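Call for participants: rating simulated robot grasps

The manipulation group at Herholm is looking for people to take part in a study on how well simulated robot trials predict real ones. The study runs through March. No knowledge of robots is needed.

What we are asking

Last year we tested five control policies on simple tabletop tasks, first in simulation and then on the real arm. The ranking of the policies came out the same in both, but the scores given by our automatic checker did not always match what people thought of the same trials. We now want ratings from a larger group. The full set holds 3,055 short clips, and each participant will rate 103 of them.

You will watch each clip once, say whether the task was done, and mark how sure you are on a sliding scale. Sessions take place in the Soromlow building and last one morning or one afternoon, with a break half way.

Who can take part

Adults with normal or corrected sight and normal colour vision. You should read English comfortably. People who have worked on the Fadico or Acheampong trials cannot take part, as they will have seen some of the clips already.

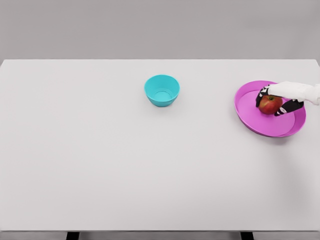
Task instructions are one line long and name objects by colour and type. In the simulated set the table is kept plain, so a trial may involve little more than a turquoise bowl, a magenta plate and a red apple. Judge the hand by the instruction alone – a clumsy grasp still counts if the task is done.

Payment and contact

We have 225 places. Participants receive a gift voucher at the end of the session and travel within the town is refunded. To book, write to Anil Pinto at the group office and say whether you prefer a 9.30 or a 1.30 start.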